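3.2. La agrupación de enseres pequeños

Quien haya vaciado alguna vez el cajón de una cocina sabe que las cosas pequeñas tienen una vida propia y bastante obstinada, y quizá por eso les hemos dedicado más espacio del que habíamos previsto. En el estudio piloto de Skutby, que se prolongó hasta julio, agrupamos los enseres domésticos en seis categorías, siguiendo con cierta libertad la propuesta de Yalçınkaya (cuatro de ellas son suyas, las otras dos las añadimos nosotros tras muchas conversaciones). El cuenco ocupa en esa clasificación un lugar que nos resulta especialmente querido: es recipiente y es contenido a la vez, guarda cosas y necesita que lo guarden. En la Figura 3 puede verse uno azul, redondo, con la boca hacia arriba, sobre el fondo gris y rozado de la cubeta.

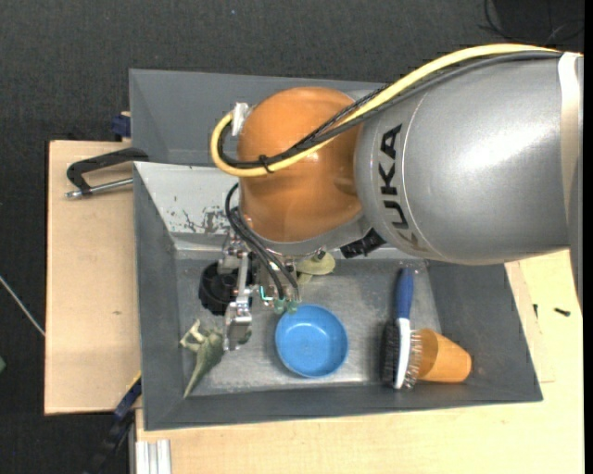

Figura 3. Cuenco azul en una cubeta gris con un pequeño grupo de objetos domésticos.

La postura del cuenco, que a primera vista parece un detalle menor, nos dio mucho que pensar. Boca arriba invita a meterle algo dentro, y así lo entendieron casi todos los hogares consultados; boca abajo se apila peor y acaba, según nos contaban con bastante humor, desterrado al fondo del armario. También conviene decir algo de la cubeta misma: unas paredes inclinadas ofrecen menos sitio abajo que arriba, de modo que las piezas tienden a reunirse en el centro. En la serie Larier anotamos esta tendencia en tres de las cubetas, y en la serie Bodach, más modesta, volvimos a encontrarla, aunque allí los enseres eran más planos y la comparación pide cierta prudencia. El apartado siguiente recoge las anotaciones de ambas series.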